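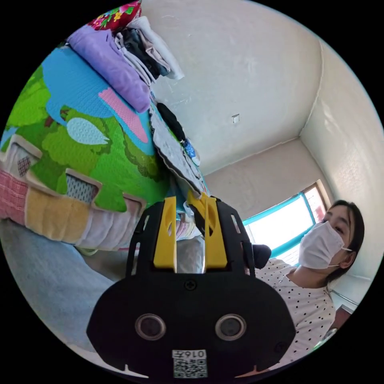 Fig. 1. A household linen stack: printed mat or quilt with a patchwork border, lavender blanket, floral fabric, folded clothes beside.

HOME MANAGEMENT 2, UNIT 7: THE PILE
Course handout, Hornineck Evening School
Revised May 26, 2020

Read before the session. Bring one bed's worth of linen, clean please. The class that met in September took "one bed's worth" to mean whatever was in the car, and we spent half the evening on beach towels.

7.1 What a pile is

For the purposes of this course, a pile is any set of folded textiles stored one on top of another with no shelf in between. Most homes have at least one. It usually starts as a temporary measure, and some of them have been temporary for longer than the marriage.

We distinguish three kinds:

Sorted pile. All one type: sheets with sheets, blankets with blankets. Easy to describe, hard to keep up past the second laundry day.

Set pile. Everything for one bed or one person, kept together. Takes more room but saves a lot of shouting down the hall.

Mixed pile. Bedding and clothing as neighbors. Fig. 1 is a mixed pile, with white, gray, black and beige clothes to the right of the lavender blanket. This is the normal condition of mankind and you will not lose marks for having one at home. You will lose marks for having one in the practical.

7.2 Order of stacking

The Ketilsson rule, which you met in Unit 3, says widest at the bottom, heaviest at the bottom, and when the two disagree, widest wins. Students like to argue with this. Try it the other way with a feather comforter on top of two pillowcases and then come back and argue.

Fold everything to the same width before you start. The usual mistake is to fold each item to whatever size it seems to want. Pick the width of your storage space, subtract a hand's width, and fold to that. Depth matters less. Height matters only when you have to pull something from the middle, and you will always have to pull something from the middle.

Put the folded edge toward you and the loose edges toward the wall. One fold can be gripped and slid out. Four loose corners can also be gripped, and then you have four loose corners in your hand and the rest on your feet.

7.3 Telling things apart

A good pile can be read from the front. Prints help a great deal here. In Fig. 1 the cartoon print, with its green trees, could not be mistaken for the plain lavender blanket above it, and the flowers on the top fabric would be hard to confuse with either. Compare this with the linen closet of a person who bought everything in white on the advice of a magazine. That person owns three sizes of fitted sheet and finds out which is which by putting them on the bed.

If your linen is all one color, sew a short colored tape into one corner: a different color for each bed size. The Teletlow tape on the supply list is fine, as is any cotton tape that survives a hot wash. Don't use a laundry marker on anything you care about.

Patchwork needs one extra word. Fold so that the seams do not all land on the same line, or you get a ridge that travels up through everything stacked above it. Refold along different lines at each change of season. Do this on a bed or a clean floor - a kitchen table is never as clean as its owner thinks.

7.4 Clothes next to bedding

They can share a surface. They should not share a stack. Bedding is moved in big slabs every week or two, clothes are picked at daily, and a stack that gets both treatments leans, then slumps, then gets described as "the chair." Leave a gap you can fit a flat hand into. If you have no room for a gap, use a stiff divider; cardboard works, and the Govus wire ones in the supply cupboard work slightly better and snag slightly more.

7.5 Practical

Work in pairs. Each pair gets a mixed pile prepared by the instructor, who has had years to perfect it.

Take the pile down without refolding anything. Sort into bedding and clothing. Agree on a width and write it on your sheet. Refold, restack, and leave the pile standing while you have your break. Then remove the second item from the bottom using one hand to lift and one to slide. Your partner may watch but may not catch.

Marks are given for matching widths, front edges in line, and whether the pile is still a pile.

7.6 For next time

Look at one pile at home and write half a page on it. Say what is in it, in what order, and when the bottom item was last used. Guessing is allowed for the last part. Fitted sheets are covered in Unit 8, which runs over two sessions and for which you may want to eat beforehand.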